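Reading order for Trollano? Starting from zero

Posted in Comics & Graphic Novels
1,852 views

Rarier
I just finished the first Trollano paperback (borrowed it on a Friday, done before bed!) and I need more of it right now. The trouble is I can't work out what comes next. My library has something called Khalaf with the same lettering on the spine, and the store downtown has a fat hardcover called The Salt Years that says "Book 0" on it. Is Book 0 a prequel I should read first, or does it spoil things? And is Khalaf even the same story? I don't mind spoilers for the first paperback, but please nothing past it.

2 answers

Tane Dunstan
Oh, you are in for such a good time. Read it in the order it came out and save Book 0 for later! It was drawn after the main run ended, and it leans hard on you knowing who the ferryman is. I lent it to my brother first and he thought it was a nice book about boats.
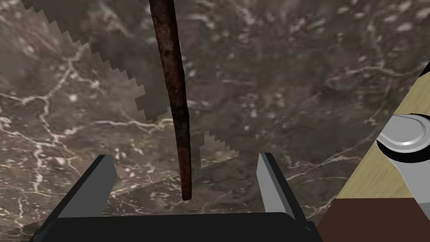
Rusty rod over the gripper, gray fingers open.

Anyway, the order I give everybody:

Trollano, paperbacks one through four. The art changes hands in the third one and the faces look odd for a chapter or so. Stick with it, because the new colorist is wonderful with night skies and by the flood issue I didn't want the old look back.

Khalaf. Yes, same world! It follows the mapmaker's daughter from the market chapter, the one with two lines and a great hat. You can read it any time after the second paperback, but I like it after the fourth, when you're missing everyone.

The Salt Years, the Book 0 you saw. Read it last, then go straight back to page one of the first paperback. I've done this twice and caught new things both times.

If your library has the single issues, look at the letters pages too. The paperbacks leave them out, and in the May issues the writer answers a reader about the map and gets wonderfully carried away.
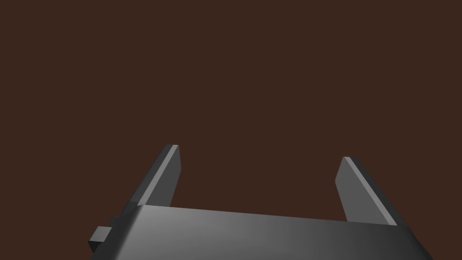 Presiveo
Publication order, agreed. There's a big omnibus too but the binding is tight and you lose the middle of the double pages. Get the paperbacks.

Comments on this page

Rarier
Thank you both!! I picked up the second paperback on my lunch break and I'm already at the lighthouse. I did flip through the hardcover at the store, just the first few pages, and then made myself put it down. Tane, is the ferryman the man with the lantern? Don't tell me. I've put a hold on Khalaf, so it should turn up by the time I finish the fourth.

Tane Dunstan
My lips are sealed! Come back when you get to the flood issue, I want to hear all about it.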